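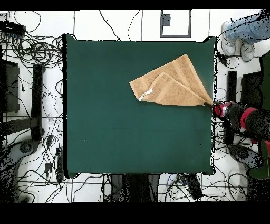 Plalemwood Community Laundry and Shower Program
Progress report, Feb 14, 2018
Prepared by Gunārs Lill, program coordinator

Use of the service

The Idusville site provided 2,131 showers and washed 3,732 towels in the reporting period. Most visitors still come before noon. Opening hours have stayed the same at both sites.

Facilities

The second hot water unit at Idusville was installed in September. The plumber found a cracked drain under stall two, and the repair came out of the maintenance line. Dryer vents were cleaned at both sites. The Jõgi Street site still has no ramp. We have one quote and are waiting on a second.

Staffing

Deividas Strazds has taken over the evening roster. We have 17 casual staff on the books, and all have finished first aid training.

Spending

Around 90 per cent of the grant has been spent or committed. Detergent cost more than budgeted after our supplier, Ditora, changed its delivery charges. We ask to move the unspent travel money to supplies.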